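3.2 Table covers and wall coverings

The table in the Timau set was never used bare. Each session had one cloth on the table and one paper on the walls, and the pair stayed up until every object on the list had been placed and picked up again. We changed both together. An earlier round in March, in which only the cloth was changed, gave us a set where the wall could be learned as a constant, and it is left out of the counts given here.

Cloths were bought by the metre from ordinary household ranges and cut to the size of the table. We grouped them by ground colour and by the kind of print: plain, striped or checked, small repeat, and open botanical. The last group is the one raters found hardest to describe in the same words. An open botanical print has a pale ground with sprays of leaf or flower set well apart, so that a small object may lie on plain cloth, on a frond, or half on each. The fern cloth in Figure 3 belongs to this group. Its ground is a pale grey-white, the fronds and sprigs are grey, and the only strong colour comes from the orange-peach blossoms.

Wall coverings were chosen in the same way, from rolls sold for living rooms and bedrooms. The paper shown with the fern cloth is beige, with brown damask motifs set in vertical stripes. It covers the back wall and both side walls. Pairing a pale, open cloth with a more closely patterned wall was deliberate, and we kept a matching session with the two the other way round (Norano cloth 6 with plain paper). Cloth and paper names follow the stock list in Appendix B.

Views were taken at two distances. In the room view the cloth, the walls and the object appear together and the print can be read without effort. In the close view much less is available to the rater, and in fast passages the marks on a surface may be drawn out so far that a print can't be told from a scratch or a crease. We kept such views in the rating set. Removing them would have made agreement on cloth type look better than it is in use.

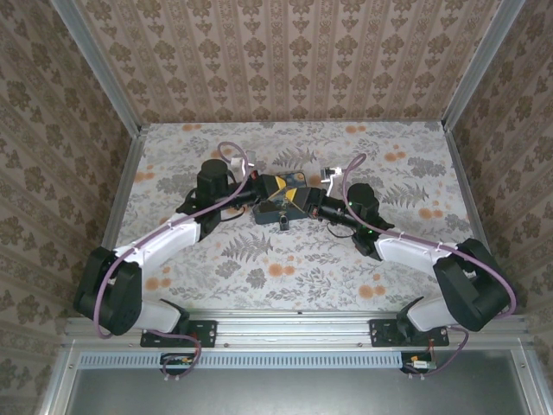
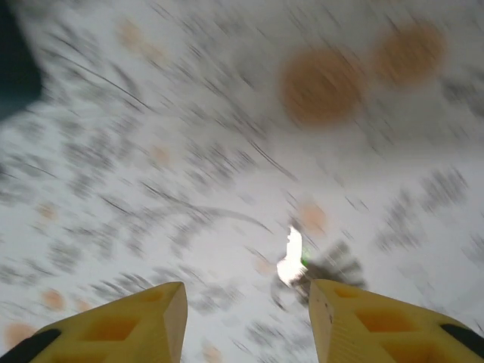

Figure 3. Timau set. First picture: room view, fern and blossom cloth with striped damask paper and a dark slate-blue box-shaped object at the centre of the table. Second picture: close view, a white surface with its marks blurred into streaks.

The rating set held 1,416 views. Each was seen by two raters, who wrote down the ground colour and the kind of print in their own words before choosing a group from the list. Raters had not handled the cloths. Concetta Farina and Kwaku Odoi merged the free answers, so that "leafy", "fern" and "plant pattern" counted as one, and Rakiya Akande settled the cases they disagreed on. Ground colour caused little trouble in room views. "White", "off-white" and "light grey" were all offered for the fern cloth and were accepted as the same answer.

In close views we allowed a fifth choice, "cannot say". Raters used it less often than we had hoped. When a surface was pale and streaked, many preferred to guess "plain", even when a note elsewhere on the sheet mentioned marks. For this reason a 75 per cent share of agreeing answers was required before a close view was given a print group at all, and extra raters were asked for where the first two differed. Views that still fell short carry a ground colour only.

Dark objects on the pale cloths were outlined by hand with few corrections. The trouble came at edges hidden by something in front of them. The box-shaped object in the room view of Figure 3 is partly covered in this way, and its outline was drawn around the visible part only, with no attempt to fill in the rest. The small black fitting at its front edge was counted as part of the object. The same rule was used for the Vodness objects in Section 3.3, where fittings were larger and raters were less sure which of them belonged.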